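Safe working rules for our two-arm bench
Group report, Citildale, 23 Feb 2024

When we first sat down to write our rules we had far too many, and most of them came from being a bit nervous. Danjuma Etim kindly helped us cut them down. What stayed was a speed limit of 200 mm per second whenever a person is within reach, and a spoken "clear" before either arm moves.
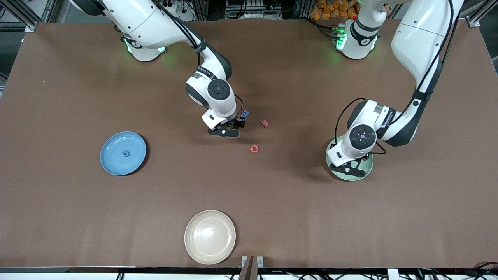 Þórey Zoëga thought the spoken "clear" would be forgotten within a week unless it was written on the start-up sheet, and asked us to put it there. We did, and we are glad of it!

Sorting foam letters and plates is gentle work, but we kept to the same rules for all 55 runs, and we would like next year's group to carry on with them in March.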